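November, morning, before work

Humidity in the back bedroom was 61 per cent at six o'clock. Outside still, fog over towards Nakley, no frost on the car. Condensation along the bottom of the window again, confined to the lower edge of the glass, and the wall behind the wardrobe cool to the hand but dry. Heating had come on at the usual time.

The landing radiator was hot across the top and cool at the foot. The one in the back bedroom was lukewarm all over, which is a different fault and probably the more useful one to chase first.
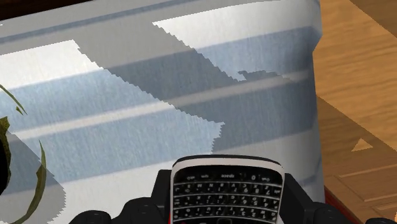
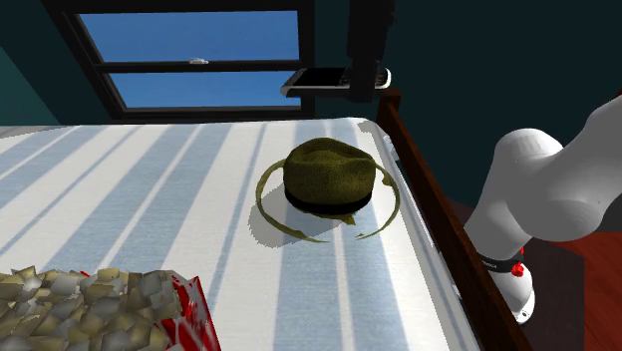

*White and pale blue. The hat is in the second.*

I have put off balancing the system since we changed the boiler. The Prondel has been reliable but it was set up in a hurry, with the flow temperature left high and every lockshield valve as the previous owner had it. With a high flow temperature this does not show much. Everything gets hot enough eventually and the rooms nearest the boiler simply get there sooner. Once I turned the flow down to 58 the differences came out. The kitchen was comfortable by seven, the front room a little later, and the back bedroom never reached its setting at all.

The reason is ordinary. Water takes the easiest route back to the pump. The kitchen radiator is on a short run of wide pipe and takes far more than its share. The back bedroom is at the end of a long run under the landing floor, with more elbows than it should have, and gets what is left over. Turning up the thermostatic valve in that room does nothing, as it is already fully open. The resistance has to be added at the other end, in the kitchen.

Evening

Started at half past five. Turned the heating off at lunchtime so that the pipes would be cold, and opened all the thermostatic heads fully. Drakos heads, the older pattern with the ribbed collar, two of them stiff. The one in the hall had a stuck pin underneath. Worked it gently up and down with the flat of a spanner and a drop of silicone until it came back by itself. I suspect it has been stuck part shut since the summer, and that my notes on the hall from last winter are worth very little.

Bled the landing radiator first. A long hiss, then a spit of black water into the cloth. It was warm top to bottom last spring, so the cool foot is more likely sludge than air, but I wanted the air out of the account before I started measuring anything. Topped the pressure back up afterwards and made sure the filling loop was closed. Twice last year I found it weeping.

Then the lockshields. The method is the same one I used in the old flat. Close each one fully and note how far it turned, so that it can be put back if the whole thing goes wrong. Open them again, light the boiler, and go round in the order the radiators warm up. Throttle the first, leave the last wide open, and adjust everything in between to suit. A pair of clip-on pipe thermometers would be the proper tool. I have the Dretix logger with its probes, which is slower but leaves a record.

The order of warming, for next time: kitchen, hall, front room, bathroom, landing, front bedroom, back bedroom. The bathroom was earlier than I expected. It has its own branch off the riser, and I had drawn it in the wrong place on the plan inside the cupboard door. Corrected in pencil.

Kitchen lockshield went down to a quarter turn open. This seems drastic every time, but a lockshield does nearly all its work in the first part of its travel and the rest makes hardly any difference. Hall to half a turn. Front room the same and then a touch more, as it has the long double panel and needs the flow. I left the bathroom for the second pass. Both bedrooms fully open, landing as found.

The gap between flow and return is the figure that matters. Too small, and the water is going through too fast and carrying its heat straight back to the boiler. Too large and the room is being starved. I do not trust the logger probes to better than a degree when they are only taped to painted pipe, so I wrapped each in a bit of foam and waited for the reading to settle. The waiting is most of the job. A change in the kitchen takes a good while to show in the bedroom, and the temptation is to make another change before the first has arrived. I did this twice and had to go back a step both times.

Supper in the middle of it, soup, eaten standing up by the cupboard.

Later

Back bedroom radiator hot along the top by a quarter to nine and properly warm at the foot by nine. It has not done that since the flow was turned down. The kitchen is slower and nobody in it would notice with the oven going. The front room is a shade cooler than I would like and may want another eighth of a turn.

The hall is now too warm. With the pin freed it has gone from doing almost nothing to overdoing it, and as the room thermostat is out there too, it shuts the boiler off before the bedrooms have finished. I have closed the hall lockshield further for tonight. The better answer is to move the thermostat. It is on the wall beside the cupboard door, which gets the heat from the pipes as well, and I cannot think why anyone chose that position except that the cable came out there. A job for the weekend after next, when the floor will have to come up on the landing anyway.

On the damp, I am keeping my expectations modest. A warmer room will bring the relative figure down without removing any water from the air. The water has to go somewhere, and at present it goes on to the coldest piece of glass. The trickle vent in that window was painted over at some point. I ran a blade along it and got it to slide by 2 mm, then stopped before I broke the cover. Will try again with a hairdryer. The wardrobe ought to come forward off the outside wall as well, but that means emptying it.

Logger moved to the shelf in the back bedroom, away from the radiator and above pillow height, reading every 4 minutes overnight. I had it on the window sill last month and those readings describe the window sill.

Other matters for the list:

- inhibitor, check the date on the bottle before ordering more
- landing radiator off and flushed in the garden, dry day needed
- new cap for the bathroom lockshield, the old one split
- pencil plan to be copied out fair
- find out whether Prondel will quote a lowest flow temperature for the hot water side, the booklet only gives the heating side

The pump is quieter on the lower setting. I had it on the highest since the day it went in. There was a faint ringing in the bathroom pipe when the kitchen valve was being throttled, gone once the pump came down a step. Noted in case it returns in the mornings, when everything opens at once.

Boiler went off on the timer at half past ten. Return pipe still warm when I went past the cupboard at eleven. Fog has cleared and it is colder out, so tonight will be a fairer test than last night was. Window checked before bed: dry. Will look again at six and write the reading at the top of the next page.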